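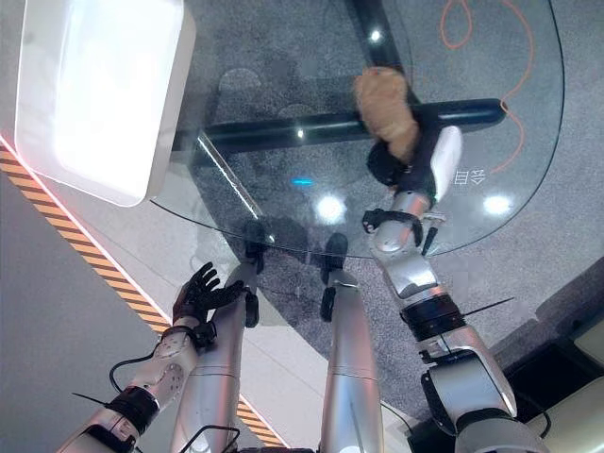

Small tan plush, held up over the glass tabletop

How do I get the fuzz back on a matted plush toy?

Asked by Lovisa Sandberg, March 15, 2026

So my son has a plush he's slept with for 4 years and I did the dumb thing and ran it through the dryer on regular heat. It went in fluffy and came out feeling like an old bath mat. The face is the worst part, all crunchy little clumps. I've tried a hairbrush (mine, the paddle kind) and it mostly just slid over the top. There's a spray called Ivudach that people in another thread swear by but I can't tell if it's for toys or for dogs?? Is there any hope or is the fur cooked? He hasn't complained but he keeps rubbing the one good ear.

3 answers

Answer from tririx_mom

Oh no, I've done this exact thing to a rabbit! If the fibers are melted at the tips they won't come all the way back, but you can usually get it a lot softer than it is now. What I do: mix a small squirt of hair conditioner into a bowl of lukewarm water, dip a washcloth in, wring it out hard, and work it over the fur in patches. You don't want to soak the stuffing. Then take a wire pet brush, the small slicker kind, and brush in really short strokes while it's still damp, holding the fabric flat with your other hand so you don't yank at the seams. Wipe it again with plain water so it doesn't get sticky. Let it air dry overnight and brush once more in the morning.

For the face I switch to an old toothbrush, and go around the eyes very gently. My rabbit took three rounds before I was happy with it. Any really crispy tips you can snip off with nail scissors, just a hair at a time.

Answer from Roden

just buy another one and swap it when hes asleep. worked for us

Answer from ekstrom_b

Please don't swap it, my daughter knew in two seconds and we had a terrible October.

I agree with the slicker brush. I'd add that you should test the back or the bottom first, because long curly fur can go frizzy when you brush it and then it looks like a different animal. No idea on the Ivudach stuff, but if the label has a dog on it I'd skip it for something a kid chews on. And next time use a pillowcase, cold wash, no dryer. Is it the short fuzzy kind of fur or the longer kind?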